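Health Economics: Incentives and Organisation
Handout 5: Cost sharing and the demand for care

Lecturer: Nahuel Lagos
Version of 25th April. Replaces the earlier copy, which had a sign error in section 3.

1. Where we are

The previous handout dealt with the supply side: what a provider does when the price it receives changes. We now turn to the patient. The question is how the quantity of care used depends on the share of the price that the patient pays at the point of use, and what this implies for the design of an insurance contract.

You should already be comfortable with expected utility and with the result that a risk-averse person offered insurance at an actuarially fair premium will buy full cover. That result assumes the size of the loss is fixed. In health insurance it is not fixed. The size of the bill depends partly on choices made after the contract is signed, and those choices depend on the contract.

2. Terms

Premium: the amount paid for cover, whether or not any care is used.

Deductible (or excess): the amount the patient pays in full before the insurer pays anything.

Coinsurance rate: the fraction of each further unit of spending paid by the patient. Written c, with c between 0 and 1.

Copayment: a fixed sum per visit or per item, whatever the full price.

Stop-loss: a ceiling on what the patient pays in a contract year. Above it, c = 0.

Keep coinsurance and copayment apart. With coinsurance the patient has some reason to care about the full price. With a copayment there is none, provided the full price is above the copayment.

3. Ex post moral hazard

Let p be the full price of a unit of care and m the quantity. An uninsured patient chooses m so that marginal benefit equals p. An insured patient chooses m so that marginal benefit equals cp. As demand slopes down, the insured quantity is the larger of the two.

If p is also the social marginal cost, units between the two quantities cost more to produce than they are worth to the patient. With linear demand the welfare loss is a triangle:

L = 0.5 × (1 − c) × p × (m1 − m0)

where m0 is the uninsured quantity and m1 the insured quantity. The height is (1 − c)p, the gap between what the unit costs and what the patient pays. The earlier copy had (c − 1) here.

Two cautions. First, the triangle uses the uninsured demand curve as the measure of benefit. A patient who would have died without a costly operation, and could not have paid for it, has a low quantity at price p for reasons of income, and the area will overstate the loss. Part of the response to insurance is a transfer of income to the state of illness, and that part is what insurance is for. Second, the formula assumes patients know the benefit of each unit. Section 5 returns to this.

4. A worked case

The Plarkero plan is used throughout the problem sets. It has a deductible of 100, a coinsurance rate of 0.2 above the deductible, and no stop-loss. All amounts are in the same currency unit.

Suppose a member's total bill for the year is 582. The patient pays the first 100 in full. The remaining 482 is shared, and the patient pays 0.2 × 482 = 96.40. The total paid by the patient is 196.40 and the insurer pays 385.60.

The average share paid by the patient is 196.40 / 582, or 0.337 to three places. The marginal share is 0.2. These are different numbers and they answer different questions. A regression of spending on the average share will be biased even if patients respond only to the marginal share, as the average share falls mechanically when spending rises.

Now suppose the member expects in January to pass the deductible by July. The price faced today for one more visit is the full price. The true cost of the visit, looking over the whole year, is lower: it uses up part of a deductible that would have been used up anyway. A forward-looking patient responds to the expected end-of-year price. A short-sighted patient responds to the spot price. The two can be told apart by comparing people who join the same plan in different months — the spot price at joining is identical, but the expected end-of-year price is not, provided the deductible is not reduced for late joiners.

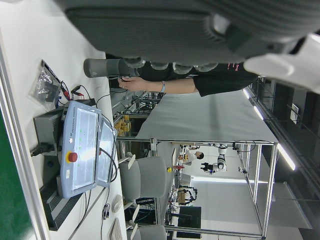

Note that the test needs the month of joining to be unrelated to health. If people join when they start a new job, this may be reasonable. If they join when they first feel ill, it is not.

5. Does cost sharing remove the right units?

The simple model predicts that the units given up are those with the lowest benefit. This need not hold. Patients may cut preventive drugs whose benefit is large but delayed and hard to feel. If so, the demand curve is a poor guide to welfare, and a higher c can reduce spending and still leave people worse off.

Value-based design sets c by type of care. The Jurkisix variant of the plan, used in Problem Set 5, sets c = 0 for a short list of long-term drugs and raises it elsewhere to hold the premium constant. Before you judge it, check three things: the cross-price effect on hospital use, the number of patients who would have taken the drug in any case, and who bears the higher coinsurance.

The second of these is often left out. Lowering c for people already taking the drug moves spending from patient to insurer and changes no behaviour.

6. Choosing c

The best coinsurance rate balances two margins. Raising c reduces the loss in section 3 but exposes the patient to more risk. Other things equal, c should be higher where demand is more elastic and lower where spending is more variable. Inpatient care usually combines low elasticity with high variance, which argues for a low c. Routine dental care is closer to the opposite case.

A stop-loss removes risk where it matters most, at very high spending, at the cost of a zero marginal price for those patients.

7. Exercises

Exercise 1. Add a stop-loss of 150 to the Plarkero plan. Find the total bill at which it first binds, and repeat the calculation in section 4.

Exercise 2. Ozoliņš is a two-clinic market in which the Bidamik clinic has some market power and sets p above marginal cost. Redraw the figure for section 3. Show that a small amount of insurance can raise welfare even when patients are risk neutral.

Exercise 3. State the bias in the average-share regression for a plan with a copayment and no deductible. Is its sign the same as before?

Bring written answers to the class. Exercise 2 will be taken first.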